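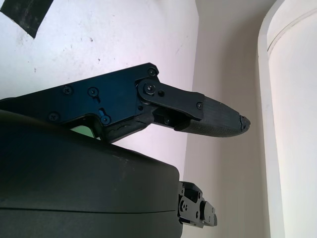
Minutes of the review meeting on the Bosex gripper kit
Held on 4th November in the Griswood meeting room

Present: two from the workshop, two from purchasing, one from the training side. The supplier, Letel, joined by telephone for items 2 and 3.

1. Minutes of the last meeting
Accepted with one correction. Under item 5, "spare motors" should read "spare fingers".

2. Condition of the kit on trial
The workshop reported on the kit which has been in use since June. The arm itself gives no trouble. The complaint concerns the finger pads. The rubber on the pad is worn at the tip and the edge there is ragged. There is also a strip along the lower edge of the gripper housing where the black surface is cracked and peeling. The workshop does not know if this strip is a coating or a tape, and asked Letel to say which it is.
Letel answered that pads are a wearing part and are not covered by the guarantee. About the strip they could not answer at once and will write to us.
Purchasing remarked that the offer does not mention wearing parts at all. Letel agreed that the next version of the offer will have a list of them.

3. Service contract
Letel offers the contract for 36 months at 1,455 per year, with 4 visits in each year. Pads are charged separately. The workshop would prefer fewer visits and to have the pads included in the price. Letel will calculate this variant and send it.
It was asked if our own people may change a finger without losing the guarantee. Letel confirmed that they may, if original parts are used. We requested this in writing.
Letel left the call.

4. Comparison with the Zawadzka offer
The Zawadzka kit costs 3,431, which includes a set of spare fingers but no service visits. The training side has read both manuals and finds the Zawadzka one easier to follow, although the chapter on calibration is missing in the copy we received. Purchasing will ask for the complete manual.
There was a longer discussion about whether we can compare the two kits fairly when only one of them has been working here. The workshop wishes to have the Zawadzka kit on loan before any decision. Purchasing was not sure that the budget can wait so long. No agreement was reached and the point stays open.

5. Tasks
Letel: written answer on the strip and on changing of fingers, new offer with wearing parts.
Purchasing: complete manual and loan conditions from Zawadzka.
Workshop: order one pair of Bosex pads, to be paid from the repairs account.

6. Other matters
The key for the tool cupboard should be returned to reception after use.

The next meeting will be fixed when the new offer from Letel has arrived.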